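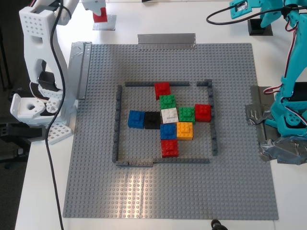
그림 1. 베이스플레이트 위의 진회색 외곽 벽과 색 브릭 배치

소형 주택 평면의 치수 조정에 관한 연구
과제명: Zamen 주택 개보수안
제출일: 2023년 2월 9일

1. 목적
기존 벽체 사이에 조립식 수납 가구를 넣을 때 생기는 잔여 치수를 정리하고 처리 기준을 제안한다. 기본 모듈은 100 mm, 가구 폭의 계획 모듈은 300 mm로 두었다. 구조 변경과 설비 이설은 범위에서 제외하였다.

2. 조사 방법
Zamen 주택의 벽체 사이 안목 치수를 26개소에서 측정하였다. 각 개소는 바닥, 중간, 상부 높이에서 재고 최솟값을 채택하였다. 걸레받이가 있는 곳은 걸레받이 면을 기준으로 하였다.

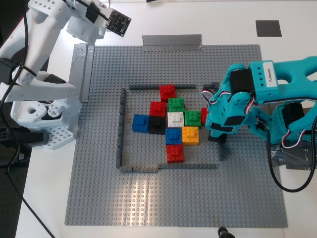

그림 2. 외곽 안쪽에 십자형에 가깝게 놓인 브릭

3. 잔여 치수
침실 북측 벽의 안목 치수는 2,138 mm이다. 폭 300 mm 가구 일곱 대를 나란히 놓으면 2,100 mm가 되고 38 mm가 남는다. 잔여분을 한쪽으로 몰면 틈막이판 한 장으로 처리되나 문짝 줄눈이 벽의 중심과 어긋난다. 양쪽으로 나누면 한쪽당 19 mm가 되어 중심은 맞지만, 벽이 기운 경우 틈막이판을 양쪽 모두 현장에서 깎아야 한다.
중심선 모듈은 벽 두께의 영향을 받으므로 기존 건물에는 안목 모듈을 적용하였다. 가구 사양은 Plumby의 도면 양식에 맞추어 작성하였다.
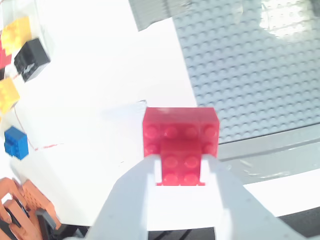 중간 발표에서는 잔여 치수를 오차처럼 다루지 말고 처음부터 설계 항목으로 표에 넣어야 한다는 의견이 나왔다. 벽의 기울기를 별도 열로 기록해야 한다는 요구도 있었다. 이를 받아들여 10월에 작성한 치수표에 두 항목을 추가하였다.

4. 처리 기준
잔여 치수가 40 mm 미만이면 틈막이판으로 처리한다. 40 mm 이상 100 mm 미만이면 측판을 덧대고, 100 mm 이상이면 가구 한 대의 폭을 조정한다. 문선과 만나는 쪽에는 틈막이판을 두지 않는다.

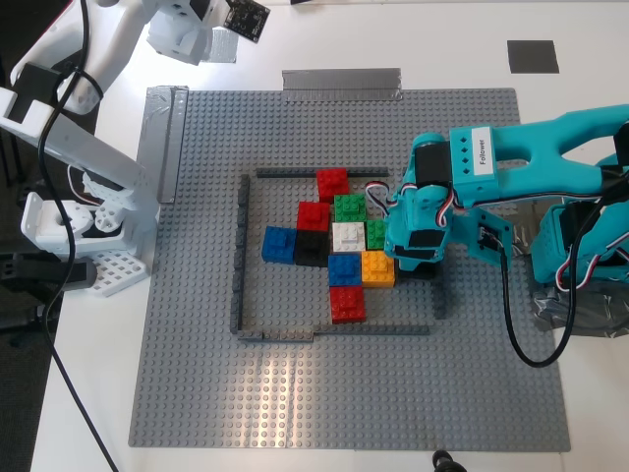
작성자: 문태겸

5. 한계
측정은 한 주택에 한정되었으며 계절에 따른 목재의 수축과 팽창은 반영하지 않았다. 천장 높이 방향의 모듈도 검토하지 못하였다. 욕실은 타일 마감 두께가 확정되지 않아 치수표에 공란으로 두었다.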